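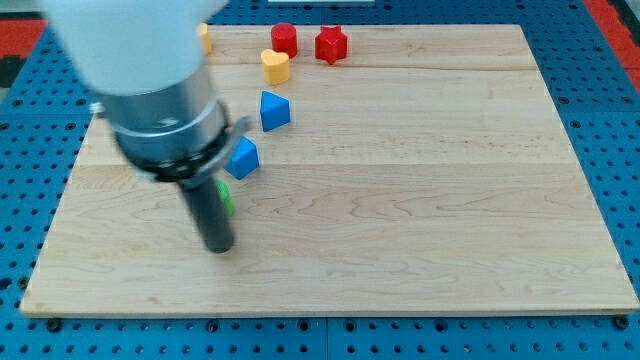
Shopping list for the robot bench

I've been putting off the spending plan, so here goes! The wooden board and the shape blocks stay – they cost next to nothing and I'm fond of them, the yellow heart especially. It's the rest I need your views on before 2 April 2025, when the form goes in.

Top of my list is spare fingertips. Pesirer sell them at 85 a pair and I'd like 2 pairs, as waiting for a delivery last winter was miserable. Next comes a proper lamp (70, and Lærke Kragh has already found one she likes). Then there's the service visit from Idormont, which could be up to 200 depending on how long they stay. I've asked them to quote again, without the travel this time if they can share the trip with the Zurutdale lot.

A second arm is on hold for now. I know, I know! Lærke Østergaard and I went through it twice and we'd need another bench, more pegboard and somewhere to put it all.

If you want something added, tell me the price and the supplier – a link is fine, a screenshot with the total chopped off isn't.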